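Dreruvia 应急隔间板 四人家庭套装
适用于临时安置点、体育馆、学校礼堂及教堂大厅

产品编号:1803
供货状态:现货,接受安置机构及地方政府批量订购
起订量:单套起售,满40套按批量价结算

先和您聊聊这套东西是怎么来的

做安置工作的朋友大概都有过这样的夜晚:火灾或者洪水刚过,几辆大巴停在体育馆门口,下来的人手里拎着塑料袋,怀里抱着孩子,有的连鞋都没有穿好。馆里的灯亮得刺眼,行军床一排一排摆开,床和床之间只隔着一条走道。大家有地方躺下了,这当然是第一要紧的事,可是躺下以后呢?想换件衣服,想给孩子喂奶,想背过身去哭一会儿,都没有地方。

我们公司在 Dallport 做了很多年展会隔断,说起来和救灾没有什么关系。后来镇上的旅馆区起火,200位住客连夜搬进了中学礼堂,负责协调的 Maureen Cheetham 打电话来问,仓库里有没有多余的展板可以借给她用。我们当晚就拉了一车过去。展板很重,竖起来要两个成年人,边角又硬,小朋友跑来跑去磕了好几次,可是住进去的人还是很高兴,有一位老太太把自己的围巾搭在板子上,说这就算是门帘了。那一车展板在礼堂里一直用到8月,拉回来的时候上面还贴着孩子们画的画,我们到现在也没舍得全部撕掉。

从那以后,我们就想专门为安置点做一套隔间:轻一点,软一点,一个人也能搭得起来,用完还能收好留给下一次。您现在看到的是第三版,前两版的毛病(底座太滑,连接件太小容易丢)都是在现场用出来的,也都改掉了。

套装里有什么

一套隔间供一个四口之家使用,包含白色泡沫隔板、转角连接件、底座、布门帘、门帘杆、姓名插袋和一只带肩带的收纳袋。姓名插袋是可选的,有些家庭不愿意把名字挂在外面,那就插一张编号卡,或者什么都不插,请您尊重他们的意思。

连接件有备用的,单独装在收纳袋的内袋里。打开包装以后,请先把内袋找出来放在一边,第一次搭的时候特别容易把它和包装纸一起扔掉,我们自己在仓库里就扔过一回,后来翻了半天的纸箱!

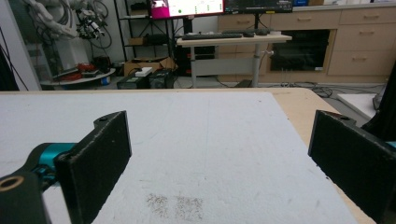 隔板是整套产品里最要紧的部分,挑选材料也花了我们最多的时间。木板太沉,瓦楞纸板怕潮,布料倒是轻,可是灯光一打,里面的人影看得清清楚楚,住的人心里总不踏实。最后我们定下来用泡沫板,颜色只做白色,安置点的大厅往往没有多少自然光,白色能让小小的隔间显得亮堂一些。也有客户问过,白色会不会不耐脏。哑光的白板用久了,表面会有淡淡的灰色擦痕和细线,这一点我们不想瞒着您。擦痕不影响使用,用拧干的软布蘸一点中性清洁剂就能擦淡一些,实在介意的话,可以把有痕迹的那一面朝外,干净的一面留给住在里面的人。请不要用钢丝球或者溶剂去擦,表面会起毛,反而更难收拾。

怎么搭

请先量好场地,在地上用胶带贴出走道,再开始搭隔间。走道的宽度请以当地消防部门的要求为准,轮椅和担架都要能转得过弯来。我们见过一些安置点为了多放几户,把走道一点一点挤窄,到了夜里有人不舒服,救护人员进不来,那真是让人着急。

走道贴好以后,把底座摆在胶带内侧,先搭背面那一排,再搭两侧,最后装门帘杆。隔板插进底座时会有一点紧,慢慢往下推就好,不要用锤子敲。转角连接件从上往下扣,听到一声响就是到位了。相邻的两户可以共用中间的隔板,这样省材料,整排也更稳。

隔间没有顶,这是特意这样设计的。上面留空,大厅的烟感和喷淋才能正常工作,空气也能流通。请不要在顶上搭床单、塑料布或者毯子,哪怕住户觉得灯太亮也不行。灯光的问题,我们建议夜里分区关灯,或者给需要的家庭发眼罩,收纳袋里附有订购单。

关于防火

曾经因为火灾失去住处的人,对“着火”两个字特别敏感,您把隔间发给他们的时候,多半会被问到这件事。隔板使用的是阻燃配方,每一批都随货附有检测报告,请把报告复印一份贴在登记台旁边,有人问就指给他看。阻燃并不等于烧不着,隔间里面和周围都不能使用明火、炉具、蜡烛和电热器,充电请统一到充电区。各地的规定不一样,正式启用之前,务必请消防人员到现场看一遍。

用过的人怎么说

“我们在 Haworth 的社区中心搭过两次,第一次手忙脚乱,第二次就顺了。最让我意外的是声音,其实隔板挡不住多少声音,可是大家看不见彼此以后,说话自然就轻下来了。”
Yvonne Dawber,安置点主管

“我带着两个孩子在里面住了一阵子。大的那个把作业放在收纳袋上写,小的给门帘起了个名字。说它像家是骗人的,可是晚上把帘子拉上,我能睡着。”
Consuelo Puma,住户

“底座比上一版好多了,拖地的时候不会跑。希望门帘能再长一点,现在下面露出一截,有些女士介意。”
Howard Dobson,夜班值守

Howard 提的门帘问题我们已经记下来了,加长门帘可以作为配件单独订购,老客户凭原订单号补换,只收运费。

收纳与再次使用

撤场的时候,请先把门帘拆下来送洗,再从门口那一侧开始拆隔板。隔板擦干净、完全晾干以后平放入袋,板与板之间垫上原来的衬纸。直立存放时间久了容易弯,如果仓库实在没有平放的地方,请每隔一段时间换个方向。收纳袋外面有一个透明插袋,麻烦您写上缺了什么、坏了什么,下一次打开它的人多半是在半夜里,又急又累,看到一张写清楚的字条会很感激您的。

损坏的隔板可以单片补购。连接件用的还是第二版加大以后的尺寸,所以第二版和现在的版本可以混用,第一版不可以。如果您手上还有第一版,请联系我们,我们想办法帮您换。

运输与订购

常备库存放在 Dallport 和 Kostotberg 两处仓库,紧急订单由离您较近的一处发出。安置机构可以先签借用协议,把货拉走用起来,账目的事等人都安顿好了再谈,我们一直是这样做的。借用期间的正常磨损不收费,丢失的配件按成本价补。

平时没有灾情的时候,也很欢迎您来仓库试搭。Chin-lung Ng 负责培训,他会带着您的团队从拆包到收纳完整走一遍,茶水点心我们来准备,您只要穿一双方便走动的鞋就行。想把培训安排在自己场地的,请在订单备注里写明场地名称和能进货车的门在哪一侧。

常见的几个疑问

能不能放在室外?不建议。隔板怕大风,底座在草地和碎石地上也站不稳。帐篷里面如果地面平整,可以使用。

能不能靠在上面?请不要。隔板只做遮挡用,承不住人的重量,行动不便的住户请安排在靠墙的位置,扶手也请另外准备。

宠物怎么办?猫会抓泡沫板,狗一般还好。带宠物的家庭,我们会多配一片备用板,下单时说一声就可以。

价格与库存更新于2月4日,批量订购请以书面报价为准。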